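Vimthorpe Computer Reuse: Desktop Tower FAQ

Search help pages Enter a word or part number Go

Updated October
By Anjani Goh

These are the questions we get most often from people who bring in a desktop tower, buy one of ours, or want to change a processor at home. The answers are written for full-size business desktops with the motherboard on one wall of the case and a socket where the processor drops in under a metal plate. If you have a laptop or an all-in-one, use the other help page.

What do I need before I open the case?

A Phillips screwdriver with a medium tip, a lint-free cloth, isopropyl alcohol at 90 percent or higher, fresh thermal paste, and a small dish for screws. A flashlight is useful. You don't need a special mat, but work on a hard surface and keep the tower off carpet. Touch bare metal on the chassis before you handle any board or chip.

How should the tower be positioned?

Lay it on its side with the removable panel facing up. Unplug the power cord first, then hold the power button down for about five seconds to drain what is left in the supply. Take off every cable at the back, including the display cable. Most business cases open with a latch or a pair of thumbscrews.

How do I get to the processor?

The heatsink comes off first. Unplug its fan, then loosen the screws a few turns each, going corner to corner, until all of them are free. If the heatsink won't lift, twist it gently left and right. Pulling straight up on a stuck heatsink can damage the socket. With the heatsink out of the way, push the retention lever down and outward to clear its hook, let it rise, and swing the load plate open.
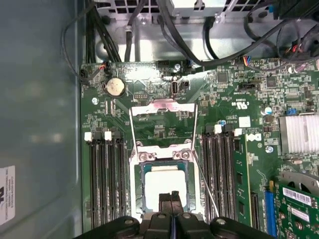

Can I reuse the old thermal paste?

Old paste should always be cleaned off both surfaces and replaced. Once the heatsink has been lifted, the layer has air gaps in it and won't spread evenly again. Put alcohol on the cloth, wipe until the metal is clean, and let it dry for a minute. Then put a pea-sized dot of new paste in the middle of the processor. The same goes for thermal pads. A used pad has already taken the shape of the two surfaces it sat between, and a second use rarely gives good contact.

How do I lift the processor out?

Hold it by two opposite edges and lift straight up. Don't slide it, and don't tip one side up first. Set it in a plastic tray or on clean cardboard with the contacts facing down and nothing stacked on it. If you use a suction pen, keep a hand underneath.

Which way does the new one go in?

Look for the small triangle on one corner of the processor and the matching mark on the socket. There are usually notches on the edges as well. The chip should settle into place under its own weight. If it rocks or sits high at one side, take it out and check it again. The load plate does need some pressure to close, and the lever will feel stiff near the end of its travel. That is normal. Grinding or a sudden snap is not normal, and you should open it back up and look.

What if I find bent pins in the socket?

Leave them alone unless you have magnification and a steady hand. We check every socket at intake. Of the last 1,561 towers that came through, 197 had at least one bent pin, and a good part of those had been straightened by someone before us and made worse. A mechanical pencil with the lead removed will not help on these sockets. The pins are too fine.

If you bring the board in, bring the whole tower and leave the processor in its tray. Ibrahim Olatunji does all of our socket work and can usually tell you the same afternoon if a board can be saved. The inspection fee is $39, and it comes off the repair price if you go ahead.

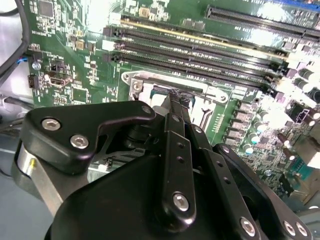 Boards that can't be saved are kept for parts. We pull the coin cell, the memory, and any add-in cards, and the rest goes into the board bin for recycling. You can ask for your old board back, but ask when you drop the tower off. Once it is in the bin we can't pick it out again.

Will any processor with the right socket work?

No. The socket has to match, and the motherboard firmware also has to recognize the chip. Two processors can fit the same socket and only one will start. Look up your exact tower model on the maker's support site and find the list of processors it shipped with. If the one you want is on that list, update the firmware with the old processor still installed, then make the swap.

Check the heatsink too. The low-power versions of many desktops shipped with a small heatsink that can't keep up with a faster chip. The fan will run at full speed and the computer will slow itself down.

The computer turns on but there is nothing on the screen. What now?

Go through these in order:

1. Make sure the display cable is in the right port. If you have a graphics card, use the ports on the card.
2. Check the small processor power connector. On most boards it is separate from the large main connector and easy to forget.
3. Take out all the memory and put back one module, in the slot the manual lists first.
4. Remove the coin-cell battery for ten minutes with the power cord out, then put it back.
5. Listen for beeps or look for a blinking code on the power button and look it up in the service manual.

The first start after a processor swap can take a few minutes, and some machines restart themselves once or twice. Give it five minutes before you start pulling things.

Do I have to fill the memory slots in a certain order?

Usually. The order is in the service manual and often on a label inside the side panel. Boards with slots on both sides of the socket are wired in channels, and a module in the wrong slot may be ignored or may stop the machine from starting. Open the latches fully before you press a module in. Press on both ends until the latches click. Don't mix error-correcting modules with ordinary ones.

Where do I plug in the front panel and fan cables?

On the header pins along the board. Take a picture with your phone before you unplug anything. Business desktops often use one keyed plug for the whole front panel, so it only goes on one way. Towers built from separate parts have a handful of single plugs, and for those you need the manual. If a plug doesn't want to go on, stop and look for a missing pin in the header and a blocked hole in the plug. Those two should line up.
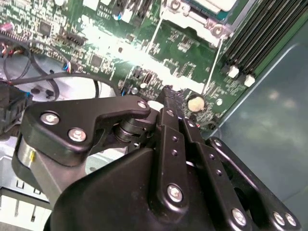
Header pins and square black chips on a green desktop motherboard.

How do I clean dust off the board?

Use canned air in short bursts, held upright, from a hand's width away. Hold fan blades still with a finger while you blow around them. A soft brush is fine for the heatsink fins and the case vents. Keep the brush and the air away from an open socket. Household vacuum cleaners build up static, and we see a few boards a year that stopped working right after one was used.

We don't recommend wiping the board. If something sticky has been spilled on it, bring it in.

Can you sell me a processor?

We sell pulled and tested processors at the front counter, most of them for older business towers. Each one is run overnight in a matching machine before it goes in the case. New processors we order through Asance, and those take a week or so. We also keep tubes of Pasaribu paste at the counter. One tube will do several machines.

A processor swap with labor, paste, and a tested used chip is $235 for most towers we see. Workstations with two sockets cost more. Bring the power cord with you.

Should I replace the power supply at the same time?

Only if the new processor or graphics card calls for more than the old supply can give. Read the label on the supply for its rating. Many business desktops use a supply with a shape and plug particular to that line, so a standard one from a store may not fit even if the wattage is right. Some slide out with a release handle and some are held by screws at the back. Never open the supply itself.

If you take the supply out, note how the cables were routed around the drive bays before you disconnect them. They have to go back the same way on most cases or the side panel won't close.
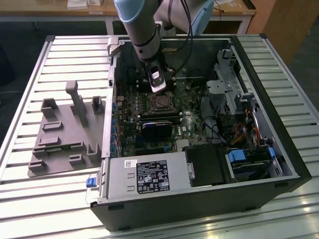 Drop-off and pickup

Where do I bring my tower?

Bring it to the side door of our Sakbridge shop. Drop-off opens at 9:30 a.m. and closes at 4 p.m. Write your name and phone number on a piece of tape and stick it to the case. We don't need your keyboard, mouse, or display.

Do I need to remove my drives?

You can, and for a processor or socket repair we don't need them. If the drives stay in, we won't look at your files, but back up first. If you are donating the tower, tell us at drop-off if you want the drives returned or wiped.

How long do you hold finished repairs?

Thirty days from the time we call. After that the tower goes into our reuse stock.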